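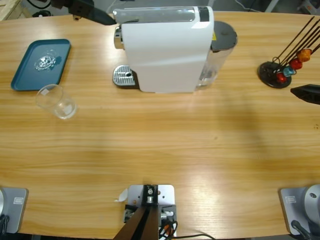 A Robot at the Coffee Counter

Matavetti is a company that fixes elevators. It has 100 workers in one building, and many of them drink coffee. For years, the coffee was made by whoever wanted it. Now part of that job is being given to a robot with two arms. The robot is called Peltau.

This page explains how a robot makes coffee, and what happens to the people at a workplace when it does.

What the robot has to do

Making a cup of coffee from a capsule seems like one job. For a robot it is a list of small jobs, and each one is planned separately. A capsule must be taken from its stand. The lid of the machine must be opened, the capsule put in, and the lid closed. A glass must be stood under the spout. A button must be pressed. Then the glass must be moved to a place where a person can pick it up.

At the end of each of Peltau's arms is a gripper. A gripper is the robot's hand, but it is much simpler than yours. Your hand has 27 bones and can feel if a glass is slipping. A gripper opens and closes. If it closes too little, the glass drops. If it closes too much, the glass can crack.

Two arms are useful because some jobs need two hands. One arm can hold the coffee machine steady while the other one works the lid. Try opening a jar with one hand and you will see the problem.

The bases of the arms are fixed to the table. A robot measures every movement from its base. If the base moved even a little, all of its measurements would be wrong, and it would reach for a capsule in the wrong spot.

Things that are hard for a robot

Clear objects are hard. A robot that uses a camera to find things can lose track of a drinking glass, because it sees the table through it. Crumpled plastic is hard too, because it never has the same shape twice. A glass lying on its side is a different problem from a glass standing up. The robot needs one plan for each.

Round things roll. Thin things bend. People deal with this without thinking about it. A robot has to be taught.

How it is taught

At Matavetti, the teaching is done by Imad Nassar. He used to look after the kitchen. He filled the water tank, ordered the capsules and wiped the counter. He still does those things, but part of his day is now spent on the robot.

To teach a movement, he guides the arms through it while a computer records where every joint is. Then he does it again with the glass in a new position. Placing a glass under the spout took 900 recordings. A program called Firnimik compares them and works out what they have in common.

He had a 15-day course before he started. "The course was mostly about safety," he says. "The first rule is to know where the stop button is. The second rule is to keep your sleeves away from the arms."

What changed for the workers

Some things got easier. The early shift starts at 6 in the morning, and Peltau can have the first coffees ready by then.

Some things got slower. A person can make a cup in less than a minute. Peltau needs longer, and it stops when it is unsure. When it stops, a person must come and help.

Some workers were worried. When a machine takes over a task, people ask if it will take over the whole job. This is a fair question. In some workplaces, automation has meant fewer jobs. At Matavetti, the company agreed in writing that Imad's hours would stay the same and that his pay would go up for the new work. Not every company does this.

There was another change. The workers used to talk while they waited for the machine. After Peltau arrived, fewer of them waited. In November, 19 workers asked for the old coffee machine to be put back on the second floor – and it was. Both are in use.

Words to know

Automation: using machines to do tasks that people did before.
Gripper: the part of a robot arm that holds things.
Joint: a place where an arm can bend or turn.
Base: the part of a robot arm that is fixed in place.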